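Piltgate packers trade the tape gun for a pair of plastic jaws

PILTGATE — The returns room at Dondine, the garden and housewares mail-order outfit on the edge of town, has a new job title this November. It is "demonstrator," it pays the same as "packer," and it mostly involves plastic bags.

Dondine plans to put two robot arms on its returns line next spring. Before they can be trusted with a customer's flower pot, somebody has to show them how a flower pot is handled, and the somebodies are the people who have been doing it all along. Three packers per shift now leave the line for part of the day and work at a side table with a hand-held gripper, supplied by the automation firm Pratirel. They squeeze, the jaws close, and a camera on the tool records the lot.

The target is 4000 recordings before the holidays. Each one is a small piece of returns work: take the bag off, put the bag on, move the pot, fold the bag, start over. A packer with 11 years on the line described it as "teaching my replacement to be bad at my job, slowly."
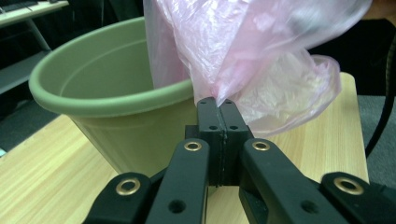

Bags are the sticking point, sometimes literally. A cardboard box stays the shape it was when you reached for it. Thin film does as it likes, and the first batch of recordings included a good many in which the bag won. Pratirel asked to keep those too, on the grounds that the software learns from recoveries. Packers have taken this as the first time management ever put a value on fumbling.

The company says no one will lose a job when the arms arrive. The plan, according to a notice pinned up beside the time clock, is for the arms to take over unbagging and rebagging while staff move to inspection, repairs and "exceptions." Exceptions are the items the arms can't manage. Going by the notice, these currently include anything wet, anything with a tassel, and hammocks.

Staff have won a few changes. Demonstrators now get a break every 20 minutes, after complaints of sore thumbs, and the daily tally of recordings per person has come down from the wall. A request for extra pay while training the machines is "under review," a phrase that long-serving employees say they could have recorded themselves.

The software side has a name, Pascual, which was picked by the office upstairs. The packing floor has been using it mainly as an explanation. Misplaced tape, a jammed door and last week's missing doughnuts have all been put down to Pascual, who has not yet been switched on.

Testing on the line is due to start in March, with hammocks to follow at a later date.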